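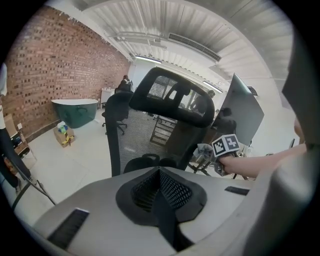
To: istcombe-studio-list
Subject: Re: chairs, again (and the brick wall side)
Date: May 10, 2022

Quick one before my 2:00, sorry for the fragments. Answers are mixed in with the old message, scroll down.

> Hi all. Moved into the Istcombe building in February and still on the
> folding chair they gave me. Back is killing me. I see a lot of you on
> the black mesh ones with the headrest. Are those ours, or did people
> bring them? Do they hold up? I'm 5'3" and the headrest on the one I
> tried hit me in the back of the skull.

Ours. They came in one batch from Karagiannis, the secondhand office place out past the rail yard. We paid 75 each, which was a steal. 200 if you want the same thing from them now, I asked last week. Still cheaper than new, but ouch.

Hold up: yes, mostly. Mine gets sat in all day, every day, and the mesh on the back hasn't sagged. The arms are the weak spot. The pads work loose and then the whole arm swings in toward you, so you end up sitting with your elbows in your lap. Tighten the bolts under the seat. Hex key is in the mug by the kettle. PLEASE put it back in the mug.

Headrest: it moves! Took me a month to find out. Grab it both sides and pull straight up, or push down hard, it's stiff. It also tilts. If it's still too high at the bottom of its travel you can take it off, two screws at the back. Put the screws in an envelope and tape it under the seat so the next person has them. Somebody took one off last year and we never saw the screws again, that chair has a headrest held on with a cable tie.

I'm taller and I like the headrest for calls and nothing else. For typing I don't touch it at all. So if you're on the fence, don't pay extra for it.

> Also is there any rule about where desks go on the brick wall side? I'd
> like to move over there but the metal frame thing is in the way and I
> don't know who it belongs to.

No rule. Ask whoever is next to you and go ahead. Couple of things though.

The brick sheds. Red dust on everything, worst when the heating's on. If you put a chair with its back right up to it the mesh gets full of grit and you can't get it out with a cloth. Vacuum with the brush end. Leave a hand's width or so.

No drilling in the brick. Lease says so, and the mortar is soft anyway. Shelf people, free standing only.

Frames: if you mean the bare metal one with rails, there are a few around the place and I can't tell from your message which. The desk frames are Gikell, sticker on the inside of the leg. Gikell ones are spares and you can have one, the tops are stacked behind the door. No sticker, then it's somebody's, so leave a note on it and wait a few days before you drag it anywhere.

> Last thing. Monitors. I've got the big one on loan and the only way it
> fits is angled, and then the person across from me is looking at the
> back of it all day. Is that rude? Is there an arm?

Not rude. We all look at the back of someone's monitor. I'd rather have that then the window glare. Angle it however your neck wants.

There was a box of arms, Bestov brand, clamp type. I think two left? They're fine up to a point, but with a big heavy screen they creep down over the afternoon and you have to shove them back up. There's a tension screw under a little plastic cap on the elbow. Turn it a quarter at a time. Don't do what I did and back it right off with the screen on.

Cables: run them down the back leg, not across the walkway. A thin black cable on that floor is invisible and I've gone over one with coffee in each hand.

OK general stuff for everyone while I'm here.

1. I'm thinking of doing another order with Karagiannis. They'll deliver free if we take 18 or more, otherwise it's 30 for the van. I don't think we'll get to 18 but reply if you want one. Say with or without headrest. Mesh back only, they're out of the padded ones, and I'm not sorry about that after last summer.

2. If you have a chair you're not using, tell the list before we order. There are at least a couple parked at empty desks with coats on them. A coat doesn't need a headrest.

3. Wiping down. Gray cloths are for desks and screens. Blue are for the kitchen. I keep finding the gray ones in a wet ball by the sink and then someone does their screen with it. Dry ones go in the drawer, used ones go home with me on Fridays.

4. Push your chair in when you leave. Between the desks it's tight, and the arms catch on everything. If the arms won't go under your desk, drop the seat first.

Back to the original question: try mine before you spend money. I'm out tomorrow, it's the one with green tape on the underside of the seat. Sit in it a full morning, ten minutes tells you nothing. Lumbar thing slides up and down, you just have to lean forward and reach behind. Tension knob is under the front, right side, and it takes a LOT of turns to do anything, so don't give up after three. You're lighter then me so you'll want it looser.

And get off that folding chair today, take any of the spare ones in the meantime.

Orders to me by end of next week pls, off list is fine. Gotta run.

> Thanks in advance, and sorry if this has all been covered. I couldn't
> get the archive search to work.

Archive search hasn't worked since we switched hosts. Just ask.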